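3. Materiales y método

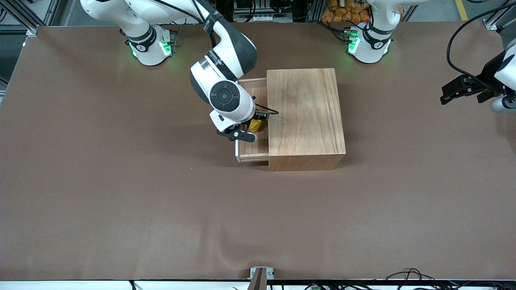 3.1. Selección de la muestra

El estudio del ajuste entre cajón y carcasa en mobiliario de pequeño formato exige separar dos efectos que la bibliografía suele tratar de forma conjunta: la variación dimensional de la madera con la humedad ambiental y el desgaste de las superficies de contacto. Para aislar el primero se trabajó con piezas de fabricación reciente, sin uso previo, procedentes de dos talleres. La serie A fue suministrada por Tisum y la serie B por Skeltau. Ambas series comparten tipología (carcasa rectangular, un solo cajón, deslizamiento madera sobre madera sin guía metálica), pero difieren en la orientación de la veta de los costados y en la holgura lateral declarada.

Se recibieron 200 unidades de cada serie. Se descartaron las que presentaban fendas visibles en la testa, encolado incompleto en el fondo o un alabeo superior al admitido en el protocolo de recepción. Las unidades aceptadas se almacenaron en cámara climatizada hasta alcanzar masa constante, según el criterio habitual de dos pesadas consecutivas sin variación apreciable.

3.2. Acondicionamiento

El acondicionamiento se realizó en tres regímenes de humedad relativa, denominados seco, intermedio y húmedo, a temperatura constante. Cada unidad pasó por los tres regímenes en el mismo orden. No se aleatorizó la secuencia, decisión que introduce un posible efecto de histéresis sobre el que se vuelve en la sección 5. La permanencia mínima en cada régimen quedó determinada por la estabilización de la masa, de modo que las piezas de mayor densidad permanecieron en cámara más tiempo que el resto.

3.3. Mobiliario de pequeño formato: tipología y nomenclatura

Figura 1. Mueble rectangular de madera clara con cajón parcialmente abierto.

Se adopta la nomenclatura de Hettiarachchi para las partes del conjunto: se llama carcasa al cuerpo fijo, caja al elemento móvil y frente a la pieza vertical que cierra la abertura. La holgura lateral se define como la diferencia entre la luz interior de la carcasa y la anchura exterior de la caja, medida a media altura. La holgura superior se mide en el centro del frente y se consigna por separado, ya que responde a la contracción en dirección tangencial o radial según el despiece del costado.

El término «agarrotamiento» se reserva para los casos en que la fuerza de apertura supera el umbral fijado en el protocolo. Los incrementos de fuerza por debajo de dicho umbral se describen como «rozamiento elevado». La distinción es convencional y no presupone mecanismos diferentes.

3.4. Medición de la fuerza de apertura

La fuerza de apertura se registró con un dinamómetro alineado con el eje de desplazamiento de la caja y fijado al centro del frente. Se realizaron aperturas completas a velocidad constante y se tomó como valor representativo la mediana de los máximos. La carcasa se inmovilizó por la base para evitar el vuelco. En total se obtuvieron 1616 registros válidos, de los cuales 546 corresponden al régimen húmedo. Los registros con deslizamiento del punto de fijación se eliminaron antes del análisis y no se repitieron.

Las dimensiones de caja y carcasa se tomaron con calibre digital inmediatamente antes de cada serie de aperturas. El contenido de humedad se estimó por resistencia eléctrica en el costado derecho de la caja, a una profundidad fija. Este procedimiento es menos preciso que el de desecación en estufa, pero permite conservar la unidad para los regímenes posteriores.

3.5. Análisis

Se ajustó un modelo lineal mixto con la fuerza de apertura como variable dependiente, la holgura lateral y el régimen de humedad como efectos fijos y la unidad como efecto aleatorio. La serie se incluyó como factor, con interacción respecto al régimen. La variable dependiente se transformó logarítmicamente por la asimetría de los residuos en el régimen húmedo. Para el contraste de la interacción se empleó la razón de verosimilitudes.

Los datos del ensayo preliminar de Skitelitz, realizado en abril con un dinamómetro distinto, no se incorporaron al modelo. Se utilizaron únicamente para fijar el umbral de agarrotamiento y la velocidad de apertura.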